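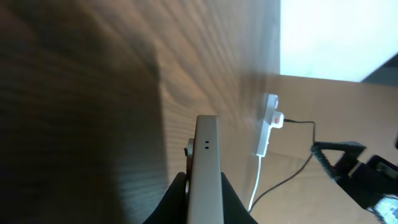
Furniture Care and Surfaces
Session 2 notes – wood tops: grain, light, desk wear
Notes by Joaquín Quezada, for anyone who missed it. Instructor: Issa Aoun

Bring the reading from last time, we go back to it at the end.

First thing, before any product comes out of the bag: look at the top. Walk around it. Crouch so your eyes are nearly level with it. Most of what you need to know you get from looking, and most of the mistakes in the workshop come from people who start rubbing first.

GRAIN

Straight grain – lines run more or less parallel to the long side. Usually from a board cut close to the radius of the log. Boring to some people, easy to work with.

Wavy or rippled grain – bands curve, get wide, get narrow, lighter and darker streaks take turns. Wide loops and arches are called cathedral figure, you get them when the cut goes flat across the rings. Tight ripples are a different thing (fibers themselves grow wavy). Don't mix up the two on the worksheet, Issa takes points off.

Darker streak does not always mean stain. Growth rings have an early part and a late part, the late part is denser and in a lot of woods it reads darker. Compare with the next streak over before you call it damage.

Real or printed? Questions to ask:
- does the pattern carry on over the edge, or stop dead
- does the same knot or curl show up again a foot or so away (print repeat)
- do you feel anything with a fingernail across the lines
- what does the underside look like, esp. at the screw holes

You need more than one of these. A thick glossy coat on real wood feels as smooth as a print. Veneer is real wood and still won't wrap the edge. If you can't get underneath write "wood-look, not confirmed" on the sheet. That's a fine answer. Guessing oak is not.

LIGHT

This took half the session so expect it on the quiz.

A pale tan top next to a window can look like 2 different tables. Part in full light goes honey, part in shade goes deep brown. Same wood, same finish. People strip and re-oil the "dark half" and then the shadow moves. Issa has had that customer more than once.

So:
1. Note the time of day. Write it down.
2. Find the edge of the shadow. Soft edge or hard?
3. Put a strip of masking tape on the edge of the dark part. Come back in 30 minutes.
4. Dark part moved off the tape = shadow. Stayed put with the light changed = look closer.

Real fading is the other way around from what you'd guess sometimes. Cherry goes darker in sun. Walnut goes lighter. Pine yellows. Where a lamp base or keyboard has sat for years you find a patch in the old color, with a crisp outline. Shadows from a wall or a shelf don't match the outline of anything on the desk, that's a good quick check.

Side light (raking light) is your friend for scratches and dents. Turn off the ceiling light, hold a flashlight low, 3 passes: along the grain, across, then on the diagonal. Straight-down light hides everything. Very bright background behind the table also fools you, your eye adjusts to the bright bit and the wood reads darker then it is. Close the blind.

SMALL THINGS ON AND NEAR THE TOP

Chargers, plugs, cables, little plastic gadgets. All the stuff that lives at the edge of a desk. Worth a section because it does more harm than coffee does.

Rubber and soft vinyl – plasticizer creeps into some finishes and leaves a tacky mark. Cable jackets can do this too if they lie in one spot long enough. Mark looks like the cable, same curve. Lacquer is the worst for it, cured oil is better.

Warm adapters – don't leave sitting on the finish. Move to the floor or a tray.

Hard plastic feet – mostly fine, but grit gets trapped under them. Lift, don't slide.

Cables over the edge – they saw. Slowly. Check the edge for a dull groove.

Clearing a desk before you clean: unplug at the wall, take the small items off to a separate flat surface, cables last. Put them down in the order they came off so they go back the same way. Wipe each one underneath before it goes back.

CLEANING, THE SHORT VERSION

Dry cloth first. Then barely damp cloth, wrung out hard. With the grain – and if the grain curves, follow the long side of the top and don't try to chase every ripple. Dry cloth again right away. Stop and look.

Products we had on the bench: Wellico soap (dilute it, the cap is plenty for a bucket) and Ostermann paste wax. Wax goes on thin. Thinner. If you can see it sitting there it's too much. Neither one fixes bare wood, they only look after a finish thats already there.

Test spot always on the underside or the back edge. Wait for it to dry before deciding.

No steam. No all-purpose kitchen spray. No oil on top of wax.

SANDPAPER, since somebody asked

Not this session. But: grit number goes up, scratch gets finer. 1,000 and above is for polishing a finish between coats, you won't use it on raw wood in this class. On veneer don't sand at all until session on repairs.

FOR NEXT TIME

Pick one wood top at home. Fill in the sheet:
- grain: straight, wavy, mixed
- real, veneer, print or not confirmed, with reasons
- where the light comes from, morning and evening
- any shadow you first took for a stain
- what sits on it all day, and what you found under it

Sketch is fine, doesn't need to be pretty. Mark the window with an arrow. Joaquín has spare sheets and the tape. Bring your own flashlight, the ones in the cupboard are dead.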